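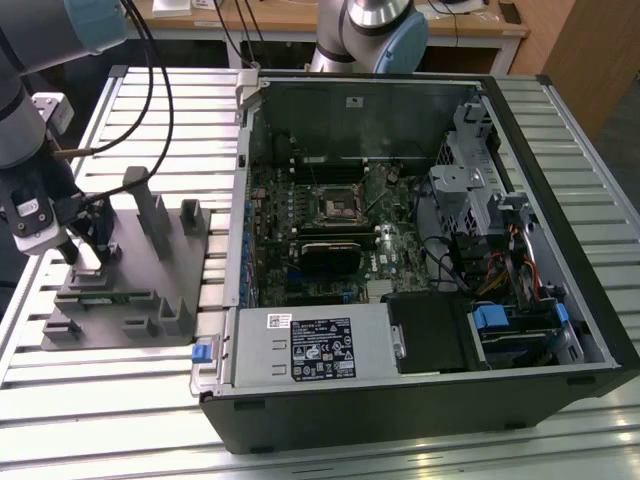 Mesa de perfiles ranurados de aluminio con una placa de fijación impresa en 3D.

Londix amplía a los talleres pequeños su servicio de recogida de recortes de aluminio

La distribuidora de perfilería abre en octubre un segundo almacén de clasificación en Ukasard y elimina el peso mínimo por entrega

Londix, empresa dedicada a la distribución y el corte a medida de perfiles de aluminio, ampliará en octubre su servicio de recogida de recortes a todos los clientes con cuenta activa, con independencia de su volumen de compra. Hasta ahora el servicio estaba reservado a los clientes con contrato anual de suministro y exigía un peso mínimo por entrega que dejaba fuera a la mayoría de los talleres pequeños.

La ampliación llega tras un periodo de prueba en el que participaron 162 talleres de carpintería metálica, rotulación, montaje de stands y fabricación de mobiliario técnico. Durante la prueba se recogieron 1078 toneladas de material, entre recortes de barra, perfiles desmontados y viruta. De ellas, 482 correspondieron a perfil limpio de una sola aleación, la fracción que mejor se paga y que puede volver a la extrusión sin una separación previa.

El nuevo almacén de Ukasard se suma al que la compañía mantiene junto a su centro de corte. Contará con báscula homologada, zona cubierta de descarga y una línea de clasificación manual. El material se pesará en presencia del transportista y el taller recibirá el justificante por correo electrónico antes de las 18:00 del día de entrega.

«Muchos talleres nos compran barras enteras y acaban con una caja llena de trozos cortos que no saben dónde poner», explica Stefaniia Derkach, responsable de operaciones de Londix. «Los mezclan con acero, con tornillería, a veces con el cartón del embalaje, y ese material pierde casi todo su valor. Con un contenedor separado y una recogida regular, el cliente cobra más y nosotros podemos devolverlo a fundición en buenas condiciones».

Cómo funciona el servicio

Los clientes podrán solicitar el alta desde su área privada o por teléfono. Una vez aceptada la solicitud, Londix entregará en préstamo contenedores de dos tamaños: una caja apilable para recortes cortos y un cajón abierto con ruedas para tramos largos. El préstamo no tiene coste mientras el cliente realice al menos una entrega al semestre.

La recogida se hará coincidir, siempre que sea posible, con el reparto de pedidos nuevos. Cuando no haya un pedido pendiente, el cliente podrá llevar el material por sus medios a cualquiera de los dos almacenes, de 7:30 a 14:00, o pedir una recogida específica, que se facturará según tarifa.

El importe del material se abonará como saldo para compras posteriores o mediante transferencia a treinta días. El precio se fijará por fracciones y se publicará al comienzo de cada mes. Habrá tres categorías: perfil limpio, perfil anodizado o lacado, y viruta. Los lotes mezclados se admitirán, aunque se valorarán siempre por la categoría inferior presente en el contenedor.

No se aceptarán perfiles con rotura de puente térmico sin desmontar, piezas con adhesivo estructural, viruta empapada en taladrina ni conjuntos con componentes eléctricos. Las escuadras, tuercas y tapas de plástico deberán retirarse antes de la entrega.

Transporte y trazabilidad

El transporte entre los almacenes y la fundición correrá a cargo de Hodžić, que ya realizaba las rutas del periodo de prueba. La empresa ha adaptado parte de su flota con separadores desmontables para cargar varias fracciones en un mismo viaje.

Cada contenedor llevará un código asociado a la cuenta del cliente. El código permitirá consultar la fecha de recogida, el peso, la categoría asignada y la salida hacia fundición. Los talleres que lo necesiten para sus auditorías podrán descargar un certificado anual con el desglose por aleación.

Uno de los participantes en la prueba fue Brakby, fabricante de bancos de trabajo y cerramientos modulares. Su jefe de compras, Adelino Azevedo, señala que la principal dificultad fue cambiar la costumbre de tirar todo al mismo cajón. «Las primeras entregas nos las rebajaron de categoría por unas cuantas escuadras de acero. Pusimos el contenedor al lado de la tronzadora, con una lista de lo que no puede entrar, y desde entonces casi todo sale como perfil limpio», afirma.

Azevedo añade que la empresa también ha revisado sus despieces para aprovechar mejor cada barra. Los tramos que antes se desechaban se usan ahora como refuerzos y patas cortas.

Calendario

Las altas para nuevos clientes se abrirán con la puesta en marcha del almacén de Ukasard. Los talleres que participaron en la prueba conservarán sus contenedores y pasarán a las nuevas condiciones sin necesidad de trámite. Quienes tengan contrato anual mantendrán el precio pactado hasta su vencimiento.

Sobre Londix

Londix distribuye perfiles, accesorios y sistemas de unión de aluminio para la industria y la construcción ligera. Ofrece servicios de corte, mecanizado y preparación de kits de montaje.

Contacto para medios: departamento de comunicación de Londix.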